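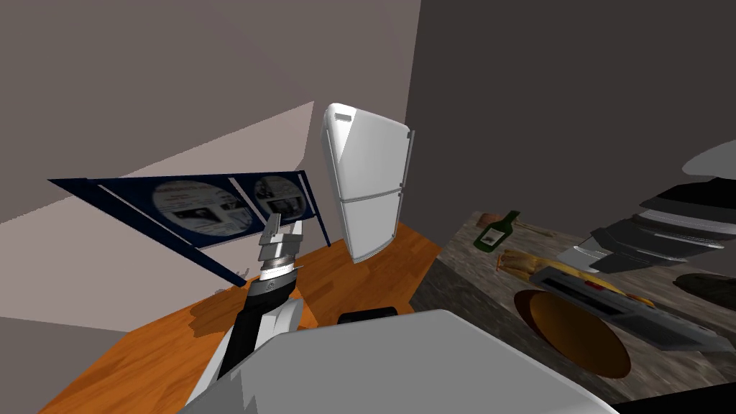 A reader in Virkthorpe wrote to say that I was being a snob about polyester thread, that she has sewn with whatever was in the basket by the till for years, and that not one seam has ever come back to haunt her. Fair enough! I did go on a bit last month. But her email got me thinking about the thing I'm properly snobbish about, and it's interfacing.

I know, I know. It's the dullest stuff in the shop. You spend an hour stroking the linens and then you grab a metre of something white and papery on the way out, and that's how a good shirt ends up with a collar like a cereal box. I did it for ages. My first decent blouse was a soft green cotton lawn, lovely to wear everywhere except the neck, where I'd ironed on the heaviest fusible I owned because I thought stiff meant smart.

My feeling now is that shops have trained us badly. Walk into most of them and there are two choices, light and heavy, in white or sometimes black, with no fibre content on the bolt and nobody very keen to talk about it. The little place I use in Bilbridge keeps 3 woven ones behind the counter and you have to ask. Why behind the counter? Put them next to the shirtings, where people are already making up their minds, and cut a scrap of each fused to a bit of cotton so we can feel it.

Then there's the price argument. Woven interfacing costs more, yes. I've just used Belmonte, a cotton one that needs a good long press, and I winced at the till. But a shirt takes so little of it – collar, stand, cuffs, a strip down the front – and you've already spent your evenings on the thing. Saving a couple of quid on the bit that sits under your chin seems daft to me.

I'll give the non-woven lot their due. For a bag or a sun hat I'd use it tomorrow, and Plukidell, the crisp one, has done me two tote bags that still stand up by themselves. I just don't want it near my neck.

And please, can we stop skipping the test piece? I'm as guilty as anyone. Fuse a square, let it cool, scrunch it in your fist, then put it through the wash with the towels. If it bubbles, you've lost a square and kept your collar. I've got a tin full of these now with the names written on in biro, and I look in it far more often than I look at any pattern book.

The thread email I'll answer properly in March, when I've finished the winter coat. It's wool, it's heavy, and I still haven't decided what's going in the lapels.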